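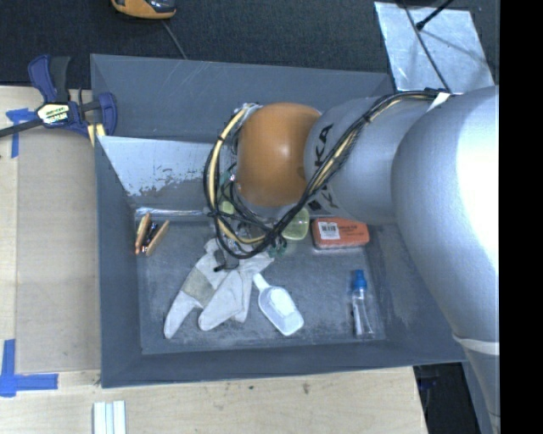 Wanted: a patient pair of hands for the odds-and-ends bin

Hello! I'm Kazimiera Witkowska and I run Prullari, a small workshop where we take in boxes of household bits and bobs, sort them, clean up what can be cleaned up and pass them on to people who'll use them. I'm looking for someone to join me for three days a week, starting at the end of May, and I'd love it if that turned out to be you.

What the job is

Mostly it's sorting. Stuff comes to us mixed up – gloves, brushes, hand tools, kitchen drawer leftovers, things with a hinge and things that used to have one – and it goes into a big grey bin on the table before it goes anywhere else. Your job would be to get each thing out of the bin, work out what it is, decide whether it's worth keeping and put it in the right tray. Then you wipe down the bin and start on the next lot.

The bin has had a hard life, by the way. The bottom is scuffed and smeary and no amount of scrubbing will make it look new (I've tried, with everything under the sink), so please don't apply if you need shiny surfaces to be happy. I'm fond of it. It's deep enough to hold a whole box from a house clearance and the sloping sides mean you don't scrape your wrists, and I wouldn't swap it.

A normal day

We start at half past nine with tea. The first box is usually the biggest, so we do that one together and have a natter. After that you'd be working mostly by yourself, with me at the other end of the room mending things or on the phone. Lunch is a proper hour. In the afternoon we label the full trays and stack them for collection, and we finish at four.

We've got one really large job this summer: 400 boxes from the old Skarkov hardware shop, which closed its doors last year after a very long time. It's all the small stock from the back room and I've only peeked into a few of them so far. There'll be lots of duplicates, lots of single gloves and plenty of head-scratching. I can't wait!

Who I'm after

You don't need any experience. You do need to be able to stand at a table for a good part of the day (there's a tall stool too, and you're welcome to it), and you should be all right with dust. Good eyesight helps, with or without specs, as some of the pieces are tiny and fiddly. It would be lovely if you knew a bit about tools, but I can teach you the common ones in an afternoon, and for the rest we have a fat old catalogue from Stępień that answers nearly everything.

What I can't teach is patience. If you're the sort who empties a drawer to find one screw and ends up tidying the whole thing, we'll get on.

Hours and pay

Tuesday to Thursday, 9.30 to 4, to begin with. That may go up to four days once the Skarkov boxes are properly under way, if you'd like it to. It's hourly pay, every two weeks, and we'll talk about the rate when you come in. Work gloves and an apron are provided, and so are the biscuits. Holiday is paid as well, and I'm flexible about school runs and dentists as long as you tell me the day before.

Getting here

We're upstairs from Flekero, the dry cleaner's, through the green side door. There are 30 steps and no lift, I'm afraid. The bus stops right across the road and there's room for bikes in the passage.

How to apply

Drop a note through the side door or leave one with the people at Flekero by Sunday, May 12, 2019. No CV needed – just a few lines about yourself, a phone number and something you've sorted out lately, even if it was only the cupboard under the stairs. I'll ring everyone back, and then I'll ask two or three of you to come and do a box with me, paid, so you can see whether you like it.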